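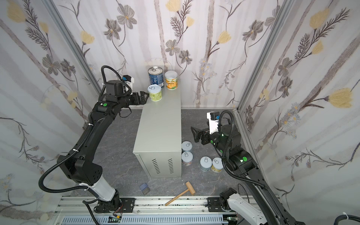
Photo: Marichka Zinchenko

Storing canned goods on top of a vented metal cabinet
Home Storage > Kitchen and Pantry

Marichka Zinchenko
Posted September 2026

I have a Vilter sheet-metal cabinet standing upright against a papered wall. It is narrow at the front and deep toward the wall, 39 cm by 62 cm, with a flat top and two columns of vent slots in the front face. I would like to use the top for cans. The rest currently go on the floor to the right of it, where they end up against the side panel or lying down.

Two points I can't settle from the leaflet. First, does it matter where on the top the weight goes? I have been keeping the tall dark blue can and the one with the orange and yellow label near the back edge. Second, is there any objection to cans on the floor beside the cabinet, given that the slots are in the front only? The floor has a gray marble pattern and is easy to wipe. The wallpaper is the old floral kind and I would prefer not to mark it.

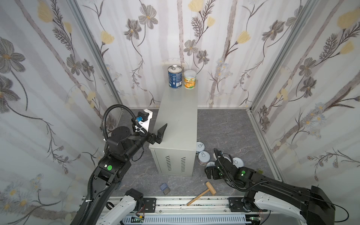
Danylo Horobets
12 helpful votes

Weight goes at the back. A narrow, upright cabinet tips forward more easily than backward, and the wall is behind it. Tallest can in the rear corner, shorter ones in front of it in two columns, labels facing out. Leave the front part of the top clear so that you have somewhere to set a can down while you move another.

Do not stack a second layer. Ring-pull lids are not all the same height, and a can standing on a raised ring will rock. The white peel-off lids are weaker than metal ones and should carry nothing.

Vents: the slots need open floor in front of them. A can at the side does no harm if there are no openings on that side. For reference, this is the arrangement I mean, with the front half of the top left bare.
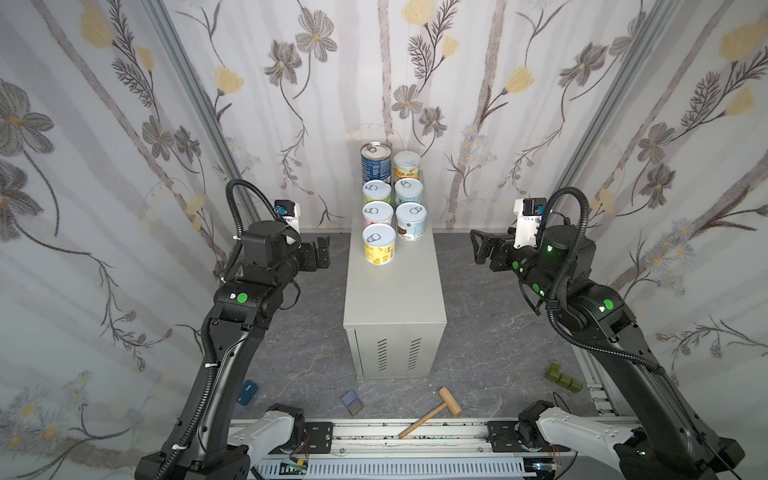 Yakubu Bako
3 helpful votes

I had a Banetti one. Put felt under it. Also check it is level.

Hwa-young Ma
9 helpful votes

Agree with Danylo on the back edge, but I would leave a finger's width between the rear cans and the wallpaper. Metal rims leave gray lines on paper and they do not come off.

For the floor cans I would use a container. Loose round cans roll when they are knocked, and anything leaning on the side panel will scuff the coating in time. An open mesh basket is enough. Small cans can lie on their sides in it, with the ring-pull ends toward you. The green plastic kind weighs very little, and crumbs fall through the mesh.

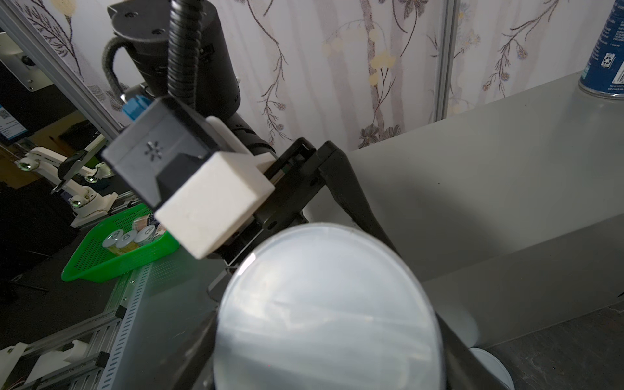 Lying cans are fine for storage as long as the seams are not dented. Put the oldest date nearest the front and refill from the back. If the basket is going to live next to the cabinet, keep it clear of the vent side and lift it out before mopping. Steel cans left standing in water rust at the bottom seam first.

I would not go above 100 g of difference between neighboring cans in a soft basket, or it sags toward one end. A rigid one will tolerate more.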